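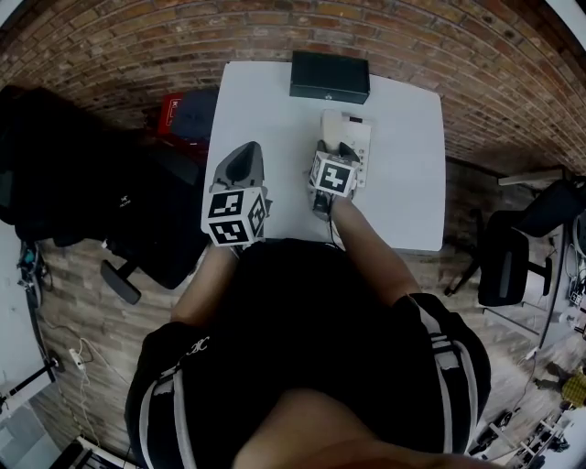
The table at work, with one of the two office chairs waiting its turn.

Watico Linville table, white, rectangular
Reviewed by Gun-woo Woo

I have had the Linville since February, and I can report that it is a table. It stays up. Things put on it remain at the height where you left them, which I couldn't say of the Ponidura folding desk it replaced. That one had a slow lean to the left and took a mug with it.

Assembly took me 2 evenings, the second one spent undoing the first. The sheet shows the legs going on from an angle only a bat would have, and the bolts for the long side and the short side look identical until one of them won't go in. Get a real hex key. The one in the bag is made of something like licorice.

The white top is good and bad. It bounces a lot of light around, handy against a brick wall that eats every lamp I own. It also shows pencil, crumbs, coffee rings and the gray smudge your sleeve leaves by noon. A damp cloth gets most of it. The smudge has moved in.

What I like is the depth. You can sit right up at the near side, elbows out, working on something small in the middle, and still park a bulky black box at the far end without having to move it every ten minutes. A black office chair with arms fits well enough, though the armrests on mine are a shade too high to slide under, so it sits out in the room like a guest who won't leave.

No cable tray, no hole, no clips. Any cord you bring to it will find its own way down into your lap. Yoon makes a stick-on channel that held for me until the heating came on.

Would I buy it again? Probably, on sale, with my own hex key. Four stars, and the missing one is for the bolts.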